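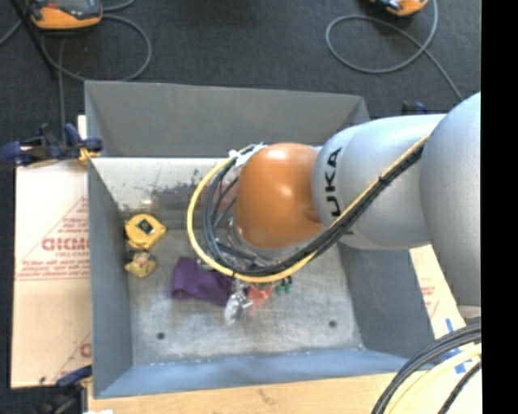 Has anyone here managed to get scuff marks out of a big sheet metal bin? I picked one up secondhand on Sunday to keep firewood in, gray, sloping sides, way too heavy for me to move alone (ask my back). Mine has the same kind of dark scuffs and worn patches along the inside, plus those little reddish-brown smears, and I can't tell if that's rust or just old gunk. I've gone at it with dish soap three times and it looks exactly the same. Do I need to sand it? I'd love to paint it before September!
Posted by zeranton_attic

Try a damp rag and baking soda on one smear first. If it wipes off, it's gunk. If it stays and feels rough, treat it like rust: fine steel wool, wipe it down, then let it dry for 24 hours before any primer goes on. The scuffs I'd leave alone, paint will cover them. I did an old feed bin like this last year and only sanded the shiny spots so the primer had something to grab.
Posted by Sudau

its firewood, it'll be scratched again in a week lol. skip the paint
Posted by pandorberg3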